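Open day at Sketance

I spent Sunday, 13th December, at the Sketance open day. I had signed up back in September and nearly forgot. It was raining, and the bus dropped me on the wrong side of the canal, so I missed the welcome talk.

Most of the visitors were standing at the laundry bench. Iulian Furtună was running it. The task is simple to describe: the arm has to pick up one piece of clothing at a time from a wooden surface and put it in the right bin. Soft things are hard for a robot because they never lie the same way twice. A box has edges you can plan for. A sock can be folded over, rolled up or half inside out.

The fingers are thin and close on a small pinch of cloth. I liked the view from the wrist best – you see how little fabric they need to get hold of.

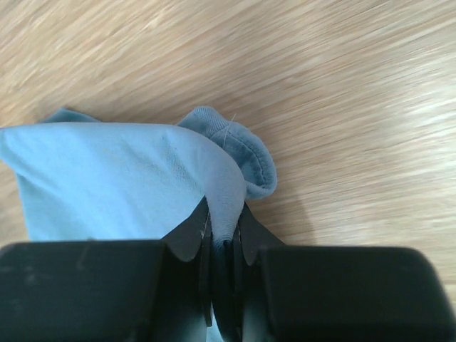 Noemi Caputo thought the pinch was the easy part. Letting go was what took them all fall, she told us, and knit fabric was worse than anything woven.

Their software is called Drelis, and it was trained on 412 recorded picks. I asked if that was a lot. Iulian said no, and that they wanted twice as many before spring.

I stayed at the bench for 22 minutes, then had a coffee and looked at the Markix stand, where a cart was supposed to follow people down the hallway. It was charging. I took a leaflet and caught the 831 bus home.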